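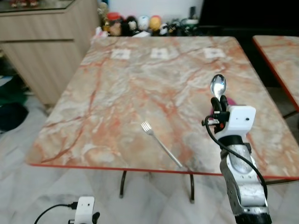
Comparing two parallel grippers for handling cutlery

Posted by Samonte

Our department is evaluating the Fustix and the Celcombe grippers for picking up forks and spoons from a hard, polished tabletop. The Fustix completed 2,471 cycles before its finger pads required replacement. The Celcombe is rated for 3,000 but misses thin handles more often. Guidance on a fair method of comparison would be appreciated.

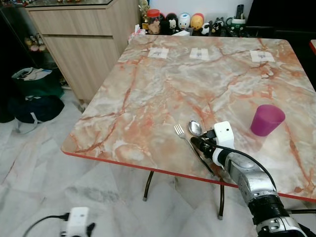
Should both grippers be tested at the same closing force?

Equal force is a suitable starting point, provided that finger length and pad material are recorded for each unit.

Iddale Lab Support

Please run both units on the same arm, with the same controller settings, and repeat each pick from eight marked starting positions. Log a miss separately from a drop. The two faults have different causes, and a combined figure will conceal them.
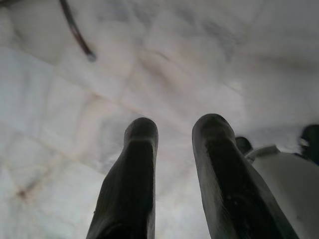
The wrist camera should also be recalibrated after every change of gripper. A shift of 2 mm is sufficient to spoil a pick on a thin handle.

bench_user_8

We bought the Celcombe last August. Works fine with longer fingers. Have not tried the other one.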